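The small stuff on the floor: notes for the parents' evening talk

Slide 1

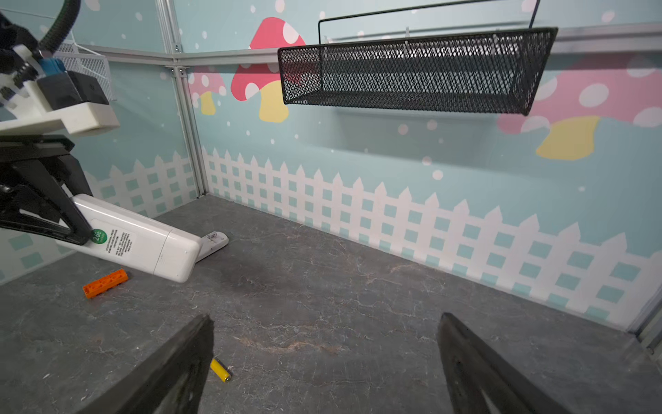
Play corner, vacuum by the back wall. Note the brick and the AA battery.

Leave this up while people find chairs. Don't start until the coffee line is gone.

Opening. I've been asked to talk about "tidy-up systems." I should say up front that I don't believe in most of them. Hae-won Hyun asked me to do this after I complained about the last speaker, so blame her.

Point at the floor first. Gray marble pattern. Looks great in a catalog, and I have my doubts. A busy floor hides small things. The orange brick is easy, you can spot that from the door. The yellow battery you can find too, once you know to look. Ask the room who saw it before I said so. Wait for the answer, don't rush this.

Then the battery. AA, down where a child sits. If there's one thing I want people to write down tonight it's this: batteries get picked up first, by hand, by an adult, and they don't go in the toy basket. I don't care what the label on the storage box promises.

Slide 2 — text only: "What a handheld vacuum is for"

Dust, crumbs, glitter. Bricks and batteries come up by hand. People buy a small vacuum and think they've bought a clean room. Go back to slide 1 if anyone looks lost: white handheld, angled nozzle near the floor, narrow white attachment lying by the wall. My question about attachments is always the same. Where do they live? If the answer is "on the floor," you've added one more thing to pick up.

Tell the Risby story here if there's time. They sold us a kit with 11 nozzles and we use one. Keep it under a minute.

Slide 3 — text only: "Baskets"

Two wire baskets in the corner on slide 1, a black mesh one hanging and a white one on the left wall. I like mesh because you can see what's in it. I'm less sold on hanging things. Ask: can a four-year-old reach it? If they can't, it's your basket, and you will be doing the tidying. That may be fine. Just don't call it a children's system.

Cosimo will disagree from the back row. Let him. He runs the Strebel room and has hung everything up for years.

Slide 4 — text only: "Does the wallpaper help?"

Polka dots, mushrooms, white picket fence. Very sweet. I've read a Kollex brochure claiming that a calm pastel wall leads to calmer tidying. It gives the figure of 259 children and doesn't say who watched them or for how long. I would want that before I spent money on mushrooms. (Pause, somebody here has the mushrooms.)

Slide 5 — text only: "Try this at home"

Hands first, then vacuum. 60 seconds for the hands part, use a kitchen timer. Attachment goes back on or in a drawer. Check along the bottom of the walls last.

Questions. Someone will ask which vacuum to buy. I don't have a favorite. Handouts are on the table in room 113, sign-up sheet for November is next to them.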